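Robot Workshop Help > Manipulation > Rules and good practice

What house rules do you use for tasks with pins and other tiny sharp parts?

Asked by gilletari_bench, 5 votes

We're having a great time with small-part sorting right now — map pins, in a clear organizer with a compartment per color. Two arms over a wooden table, ordinary household stuff at the back. Before more people join in, I want a proper page of rules on the wall. Pics:

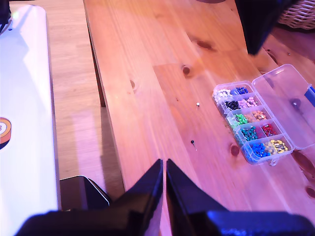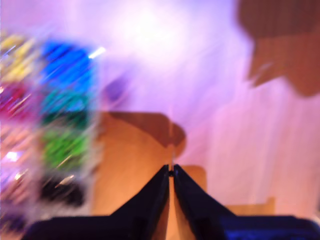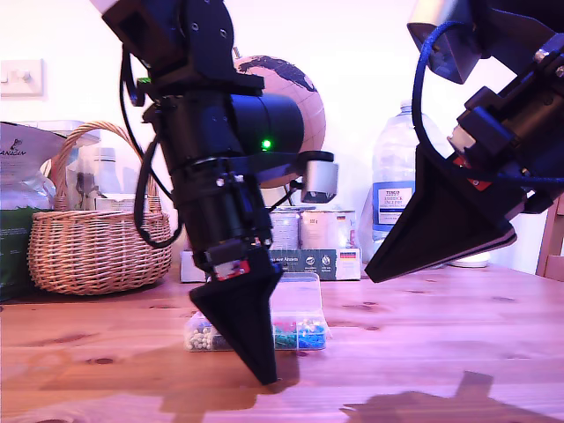
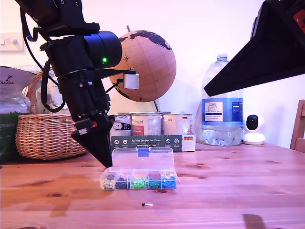

So far my page says: one person on the stop button, hands out while the motors are powered, glasses on. What am I missing? I'm most unsure about speed limits and what to do with dropped pins. We start with the new people on Friday and I can't wait!

Answer 1, 4 votes, accepted

Love this kind of task, it teaches you so much about your fingertips! Our page at Grosero grew over a whole winter and these are the lines that survived.

Count pins out and count them back in. Write both numbers on the run sheet. If they don't match, the session isn't over, and that includes looking on the floor and in the gripper joints. We use a magnet on a stick.

Power off before you pick up a dropped pin. Paused doesn't count. We had an arm resume from pause with a sleeve in reach and that rule went up the same afternoon.

Speed: we cap the tip at 400 mm per minute anywhere lower than the top of the tray and 3000 mm per minute everywhere else. Pick your own numbers by testing with a foam block, but do have two of them and put them in the config, where a tired person can't forget them.

With two arms, give each one a side of the table and mark the line with tape. Crossing it takes a second person saying yes out loud. It feels silly for a day and then you stop noticing.

Tape the tray down too. A light plastic box will slide the first time a finger catches the wall, and then every taught position is wrong.

Answer 2, 1 vote

just use blunt pins?? or beads. we did beads for months at Amirow and had zero problems

Comment from gilletari_bench: Beads roll all over the place for us, but fair point for beginners. Might do the first day with them.

Answer 3, 2 votes

Seconding the counting. I'd add a line about drinks. Nothing with liquid on the same table as live electronics, even capped. Also check that the stop button cuts motor power to BOTH arms. On our Naciri bench it only cut one — found that out during a drill in December, so please do the drill!

And if you ever move from a hobby setup to a workplace, get someone to do a real risk assessment. A wall page is a great start but it won't cover you there.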